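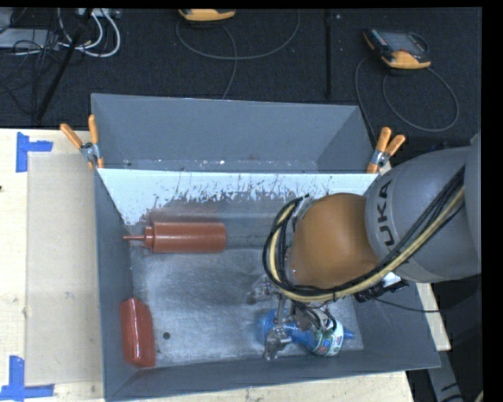

图1 抓取工位,料箱与夹爪,关节罩左侧为线束绕环处

五月,下午,Brarnelport 实验间。记录人:Lensa Dinsa

故障:抓取循环中力矩保护停机,第239次循环触发,位置在料箱右前角上方下探段。示教器报外力超限,抱闸动作正常,无碰撞痕迹。复位后手动模式低速退回,未再报警。

停机前的现象(查日志):
从第200次循环往后,腕部估计外力的零点慢慢往一个方向偏。空载抬升段本应接近零,触发前已偏到 11 N。下探到右前角时腕关节转角最大,读数再跳一下,过阈值停机。左后角的目标没有这个问题,同一批循环里腕关节转角小,曲线是平的。

初判是线束。夹爪的电源线和信号线捆在一起,从臂上斜着走到关节罩下面,再绕一圈到左侧。环留得不够,腕关节转到大角度时线束绷紧,等于给末端加了一个侧向拉力。扎带把几股线固定得太死,不能相对滑动,环的有效长度又少一截。

验证:
1. 夹爪不带载,不下探,只转腕关节,慢速来回扫。外力估计值随转角上升,回程不重合,有明显回滞。
2. 剪掉绕环下方的一根扎带,重复上面的扫描。峰值下降约一半,回滞变窄。
3. 手托住线束再扫(使能键由 Kalkidan Berhe 按,T1模式,速度限到最低)。峰值基本消失。
第3项以后不要再做,手离夹爪太近。Hazel Ambrose 看过之后要求改用吊线代替手托,同意。

排除项:
- 负载参数:质量和质心重新辨识过一次,与原值差别可忽略。
- 夹爪本体:单独通电开合,电流曲线正常。
- 料箱移位:两箱相接处的橙柄弹簧夹没有松,箱体位置对过标定点,偏差在允许范围内。
- Plirnance 抓取规划版本:回退到上一版,零点漂移照旧。与规划无关。

没有弄清的:为什么前面两百次没有漂。Bethel Ayele 认为是扎带逐渐往下滑,环越跑越小。有可能,但换班时没人量过环的尺寸,没有数据。也可能是线皮在罩子边缘卡住一个位置以后不再回弹。拆下来看过,边缘没有毛刺,线皮有一处轻微发亮,没有破。这根线先留用,标记后继续观察。

另一个问题和线束无关,但这次暴露出来了:日志缓存只留最近2000行,停机后如果不马上导出,前面的漂移段会被覆盖。这次一共导出2892行,多出来的部分是 Yeshi Birhane 中途手动存过一次,拼起来的。中间有一小段重复,按时间戳去过重,原始文件没动。

处理:
- 线束重新走线,绕环加长,扎带改成魔术贴,罩子下方那一处只托不捆。
- 程序里给腕关节加软限位,右前角的目标改用另一组逆解,避免转到极限附近。
- 空载抬升段增加零点检查,偏移超过 3 N 暂停并提示,不等到保护停机。
- 保护阈值不改。Yilma 那边来信建议放宽,不采纳。阈值放宽以后线可能先断。
- 日志改为每次停机自动导出。

改完走线后扫了一遍空载,回滞还有一点,比原来小得多。带载循环还没跑。下次先跑软瓶和硬瓶,袋装件放后面,袋子反光,视觉那边偶尔会给错的高度,不想两个问题混在一起。

待办:
Rindia 的备用线缆到货没有,问 Hazel。
吊线支架的固定点,不能挡相机。
零点检查的提示信息现在是英文缩写,看不懂,改掉。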